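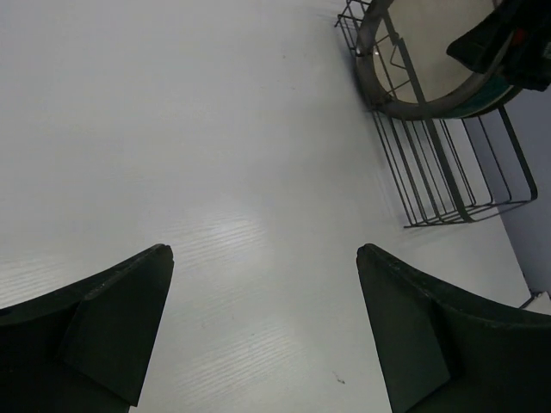 Two-arm dish racking bench: jaw width and approach angle
Workshop builds > Arms and grippers

brisutero
19th March

Splitting this off from the general build thread, which had got too long to find anything in. The bench is the one in the shared workshop at Luddale. Two arms, parallel jaws, a small camera at the wrist. The job is to pick a plate off the table and stand it in a wire rack.

Status:
The approach to the rack is repeatable. The release is poor. In the last batch of 333 attempts most of the failures were at release: the lower rim meets a cross wire before it finds a slot, the plate tilts and the jaws drag it as they open.

Two things I would like opinions on.

First, jaw width. The fingers are broad and flat, good for holding a rim but hopeless between rack dividers. I could print a narrower pair, at the cost of contact area.

Second, whether the wrist camera is worth keeping for the final 5 cm. By then the fingers fill the lower corners of the view and I am steering on whatever is left in the gap.

plunthorpe_kev
Narrower fingers. I went from 30 mm to 18 mm on mine and the rack stopped being a problem. You lose grip on heavy stoneware, but you can get some of that back with a softer pad.

hlindqvist
I would not touch the fingers yet. If the rim is hitting a cross wire, the plate is in the wrong place before the jaws open, and a thinner finger will put it in the wrong place more neatly. What is your tool offset error at the wrist? Measure that first. Put a pointer in the jaws, touch one mark on the table from several wrist angles and look at the spread.

brisutero
Spread was 2 mm when I last checked, in the middle of the table. I have not checked it at the rack end.

hlindqvist
Then check it there. Reach is longer and any slack in the shoulder shows up more. My money is on that.

plunthorpe_kev
2 mm is fine for a rack slot. You have more clearance than that in any household rack. It's the fingers.

hlindqvist
You have more clearance than that with the plate upright. Lean it a few degrees and the clearance goes. Please don't send him off to print parts before he has a number.

kim_w
What are you using as test plates? I ask because a set of identical white plates will hide a lot. I had a grasp that ran to 1,000 cycles with one sort of plate and failed on the first thing with a raised edge.

brisutero
Mixed, on purpose. Current table layout, with one plate already standing:
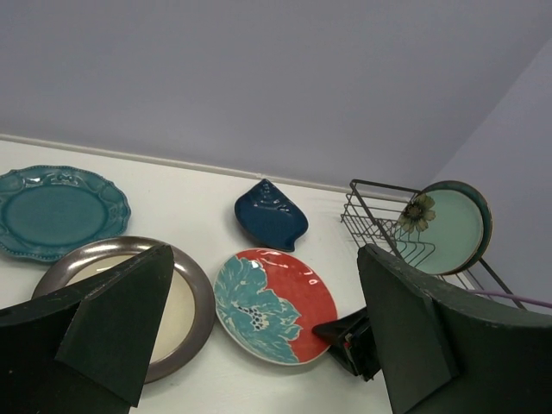 Notes on the test plates

1. Teal, scalloped. The beaded rim leaves the pads on high points only, so the grip can rock. Worst of the lot for slipping during the lift.

2. Grey metallic rim, cream centre. Wide rim, easy to grip. The edge detector likes the contrast between rim and centre and sometimes takes the inner circle for the outer one.

3. Navy leaf dish. Not round, so the circle fit is no use. I give it a fixed grasp by hand for now.

4. Turquoise flower on red-orange. The pattern confuses the segmentation: it splits the plate where the flower stops and the red starts. Glare near the top does not help.

5. Mint with the dark rim. The reference plate for racking.

kim_w
That's a better set than most. For number 2, fit both circles and keep the larger. For glare I would move the lamp before writing any code – a diffuser made from baking paper did it for me.

plunthorpe_kev
For 4, skip colour altogether and use depth.

kim_w
Depth on glossy glaze is full of holes. I'd stay with edges.

plunthorpe_kev
Depends on the sensor. Mine copes.

brisutero
No depth sensor on this build, so edges it is. Lamp is going to be moved tonight.

Ran the pointer test at the rack end as Helge asked. Spread is 5 mm, nearly all of it sideways. Shoulder bolts on that arm took a quarter turn. I'll rerun the same batch with the existing fingers before changing anything else.

plunthorpe_kev
Fair enough. I still think you will end up with narrower fingers.

hlindqvist
He may. Mark the bolts with paint so you can see if they back off again, and post the spread before and after the batch.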